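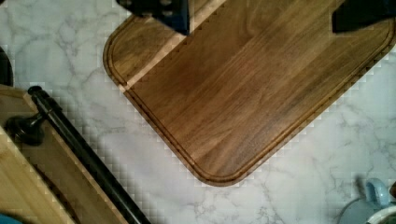
Slide 1: Walnut board with juice groove, on marble

Speaker notes, "Boards That Last", Garkier kitchen evening, September 16, 2020

Leave slide 1 up while people find their seats. Start with the grain. Look at those honey streaks running beside the chocolate ones! Ask who has a walnut board at home, and who has ever oiled it. (Expect a lot more hands for the first question.)

Point out the groove. It follows the edge the whole way and goes round the corners with it, so the juice from a roast has somewhere to go besides the counter. My tip: carve on the groove side, then flip to the flat side for bread and veg if your board has one.

Rounded corners are my favourite detail. Sharp ones get dinged in the sink and they dig into your hip when you carry the board to the table. Pass the Sperling sample around now so people can feel the difference.

Washing. Hot water, a little dish soap, both faces, every time. Wiping only the top is how boards cup. Stand it on edge to dry, never flat on stone. I left one lying wet on my own counter through a humid August and it rocked like a boat by the end of the month!

Oiling demo. Food-grade mineral oil, soft cloth, go with the grain. Get into the groove with a fingertip wrapped in the cloth. Leave it overnight, wipe off what hasn't soaked in. For a new board I do this once a week for 6 weeks, then whenever the colour starts to look dusty. Let somebody from the front row do the second half, they always love watching the dark streaks come up.

If asked about marble: lovely to look at, terrible on a knife edge, and lemon juice will etch it. Board down first, then the lemons. A damp tea towel underneath stops any sliding.

If asked about price: the Rellonholm board I brought was $138 and the small one was $41. Both take the same oil.

Break after questions. Kettle's on at the back, oil and cloths are on the side table for anyone who brought a board along.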